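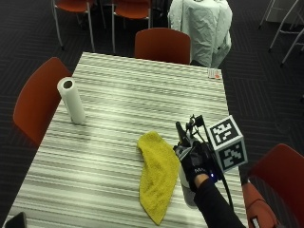
Lodstead Nail and Beauty Club
Minutes of the October meeting

Chair: Hajar Badawi
Minutes: Ilham Younis

1. Last month's minutes
Read and approved. One correction: the cuticle oil we all liked so much was the almond one, not the apricot. Sorry, my typing!

2. Winter press-on swap
Hajar opened with the good news that the swap is going ahead, and there was actual clapping. Every member brings 2 handmade sets, sized and labeled, in a flat box or a zip bag. Sets can be any shape, but please write the shape on the label (last year we had a lot of almond versus oval confusion). We talked for a while about whether gel-painted sets and regular polish sets should go on separate tables. Most people wanted them mixed together so everyone browses everything, and that's what we'll do.
Agreed: swap starts at 6:30 p.m., doors at 6 for setting up.
Action: Ilham to send out the sizing chart again.

3. Skumico polish order
The group order came to $414, and it's such a good mix this time. Lots of deep greens, a plum, the new magnetic shades, and a milky pink that at least half the room asked for. Hajar passed around her swatch sticks and we got completely off topic over the bronze one, which looks brown indoors and then goes almost red by the window. Gorgeous over black.

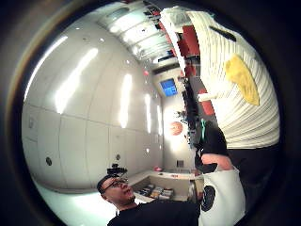 Back to the order: anyone who still owes for their bottles should pay before pickup. Top coats are on a separate line this time, so check both when you add up your share.
Action: Hajar to place the order and post the pickup time.

4. Flestar lamp
The club lamp has been cutting out partway through a cure. Flestar will replace it under the warranty if we send the receipt, and Ilham has found it (inside the stamping plate folder, of course). Until the new one arrives, members with their own lamps are welcome to bring them. Please keep each lamp with the gel brand you normally use it for, and stop right away if your skin feels itchy or sore.

5. Demo night
Ilham offered to show her velvet magnet technique, start to finish, with all the mistakes left in. Big yes from everyone! There are 8 seats at the demo table and a list is going up in the group chat. Hajar will follow with a short one on filing press-ons so the sides sit flush.

6. El-Sayed room booking
El-Sayed Hall has confirmed Room 906 for the swap and the demo night. It has better light than our old room and a sink right down the hall, so brush cleaning will be much easier. No acetone in the sink, please. Bring a lidded jar.

7. Any other business
A member asked about a beginners' table for anyone who has never done their own nails. Loved by all. Added to next month's agenda.

Meeting closed at 8:15 p.m.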